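The Second Life of a Bath Towel

In Antal, where I moved with two suitcases and one good set of towels, the water is hard. I did not know this word before. I only saw that after one winter my towels were like boards, and I blamed the washing machine.

The woman at the laundry on the main street corrected me. She looked at my towel, bent it, and asked how much soap I use. I showed her with my hand. She laughed for a long time. In hard water, she told me, people add more and more soap, and the soap stays in the cloth.

Since then I have become interested in the matter, maybe too much. I visited Renico, a small mill outside Kakano which has woven towels for 20 years. They keep there a shelf with towels washed 360 times. Some are thin as a curtain, but they still drink water very well, better than the new ones beside them. The new towel has a finish on it which feels pleasant in the shop and must first be washed away.
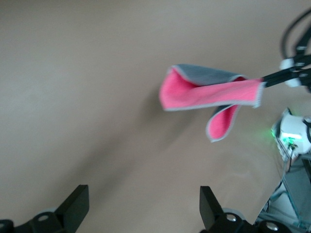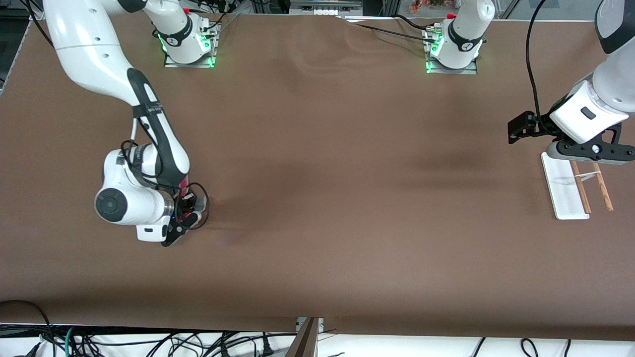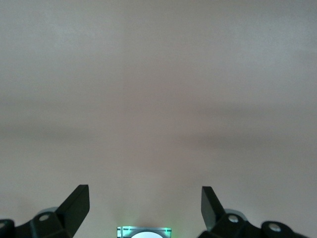
At the mill they gave me advice which I now follow. Wash a new towel 2 times before you use it. Take half of the soap you think is correct. Do not use softener, even if the bottle is beautiful. Shake the towel strongly before you hang it, so that the loops stand up again.

With microfiber the rules are a little different. It does not like high heat, and it should be washed apart from cotton, for it collects the lint of its neighbors.

In the market of Jirnent I found old linen towels, sold in bundles of 12. The seller wanted me to take all of them and I took all of them. They were stiff too, but linen is stiff by nature and becomes kind slowly. My neighbor uses hers for drying glasses and says I should iron them. I have not yet ironed one.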